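Homes & Interiors | Small Spaces

The bowl by the door

There is a particular noise my family makes on the way out of the house. It starts as a pat of the coat pockets, moves on to a rummage under the post, and ends with somebody shouting up the stairs. I grew up with it, I married into another version of it, and for years I assumed that losing the keys was simply part of leaving home, like checking the oven.

Then I spent a day in Hetham with Nesrin Toprak and came back a convert to the key bowl. I know how that sounds! But stay with me, there is much more to a good landing place for your keys than I had ever imagined.

Nesrin runs Keskin, a small shop on the corner of Semdale Road that sells things for hallways and nothing else. Hooks, shelves, trays, boot racks, umbrella pots, a whole wall of doormats. She opened it after twelve years of fitting kitchens, having noticed that her customers would agonise over a drawer for the potato peeler and then walk past a radiator heaped with scarves, dog leads and unopened letters without seeing it at all.

"People spend money on the rooms they sit in," she told me, clearing a chair of catalogues so that I could do just that. "The hall gets what's left. And it's the first thing you see when you're tired and the last thing you see when you're late."

She has 215 different trays, bowls and dishes on her stock list, and she can talk about every one of them. Wooden ones that are kind to a ringtone-bright bunch of metal at midnight. Leather ones that fold flat. Shallow brass ones which look wonderful and ring like a dinner gong. Her own favourites are ceramic, and of those the ones she loves best have a bit of comedy in them, because she thinks you are more likely to use a thing if it makes you smile.

The eggshell bowl is exactly that sort of object. It is white and glossy and round, broken open at the top in a jagged, wavy edge, with a thin metallic line following the crack all the way along. I fell for it on the spot. It sits on its own flat round base beside an upright white post, so you get a place to drop things and a place to hang them in one go, and the whole affair takes up very little of the shelf.
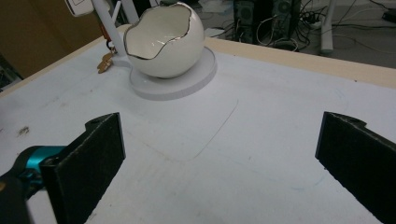 What won me over was how little it asks of you. Nesrin has a theory that any system needing two hands will fail by the weekend. Lids fail. Drawers fail, mostly. Little labelled compartments fail spectacularly, and she has the returned stock to show for it. An open bowl at elbow height, on the side of the hall where your key hand naturally is when the door shuts behind you, has a fighting chance.

Height matters more than I would have guessed. Too low and you throw, and a car fob thrown into glazed china is a sorry sound. Too high and it becomes a shelf ornament. She has customers stand in their hall, walk in as though they had shopping with them, and notice where their hand goes. Mark the wall in pencil there, live with the mark for a few days, and only then buy something.

Then there is the matter of what goes in. Nesrin is strict about this (cheerfully strict, but strict). A key bowl is for the keys you use this week. The spare for next door, the one for a bicycle lock you no longer own and the mysterious brass thing that came with the house all belong in an envelope somewhere else, with writing on it. She once helped a customer sort through a fruit bowl holding 40 keys, of which four opened anything.

I went home and did mine that same evening. We had three sets for the back door, all tangled together, a padlock key with no padlock and enough supermarket trolley tokens to start a small museum. It took me less time than making supper and was, I have to say, far more satisfying.

Hanging or dropping?

Households seem to fall into two camps here. My husband is a hanger. He wants a hook, he wants the same hook every day, and he will notice from the kitchen if something else is on it. I am a dropper. I come through the door with my arms full and let go of whatever is in my hand somewhere near a flat surface.

A stand with both a post and a bowl keeps the peace nicely. Bunches on a loop or a strap like to hang, and it keeps the strap from spilling over the rim. A chunky car fob with a metal tag on a chain does better lying down, where the tag can't swing about and knock against everything beside it. Ashley Lockwood, who designs storage for the lettings firm Plirent and has furnished more narrow hallways than anyone I have met, swears by giving each person in the house one method and sticking to it. When two sets hang and one drops, she says, you can tell at a glance who is home.

Ashley is also very good on the subject of surfaces. A glazed base on a painted shelf will creep, a little further every day, until it's sitting at the edge waiting for a coat sleeve. Small felt or rubber dots underneath put a stop to that. She keeps a roll of them in her bag at all times, and gave me six.

She likes to lay everything out before deciding, too. Clear a table, put down a plain sheet or a bit of board, and set out the stand and every set you mean to keep on it. You soon find out whether the car keys and the house keys really fit in the bowl together, or whether somebody's enormous souvenir keyring has to go and live elsewhere. She'll shift things back and forth until it feels easy to reach, and won't touch the hallway until then.

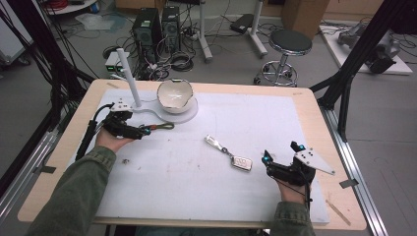

Won't a china bowl get chipped by keys being dropped into it every day?

It may pick up fine grey marks inside, which are usually metal rubbed off the keys and will often come away with a gentle cream cleaner on a soft cloth. Chips tend to come from heavy bunches landing on the rim, so choose a wide opening, keep the bunch light, and put a circle of felt in the bottom if your household is full of throwers.

Felt, I should add, has been a revelation. I cut mine from the leg of an old pair of craft-box angel wings, in a rather fetching mustard, and the noise has gone from a clatter to a soft little thud. My daughter now drops her bus pass in just to hear it.

Metallic trims want slightly more care. Nesrin keeps anything with a gold edge well away from scouring pads, dishwashers and the sort of cleaning spray that promises miracles. A damp cloth, a dry cloth and you're done. If a bit of the shine wears off where your hand brushes it each evening, she is all for that, and so am I. A hall ought to look as if people come and go.

As for the rest of the shelf, leave some of it bare. This is the hardest advice in the whole business and I have broken it already with a candle and a very small cactus. But there must be somewhere for a parcel to go, or a library book, or the lunchbox that has to be remembered. Fill every inch and the post will end up on top of the keys, and you'll be patting your pockets again.

Keskin will be moving its doormats upstairs in September to make room for more benches, and Nesrin is already hunting for a narrow one with space underneath for wellingtons. I have asked her to put one aside for me. Our hall is barely wide enough for two people to pass, but I've measured it twice now and I think, if we take the door off the meter cupboard, it'll go.

More in Small Spaces

Seven boot racks for muddy households
The case for a bench in the hall
What to do with the cupboard under the stairs
Paint colours for rooms without a window
Our readers' best coat hooks
A kitchen table that folds into the wall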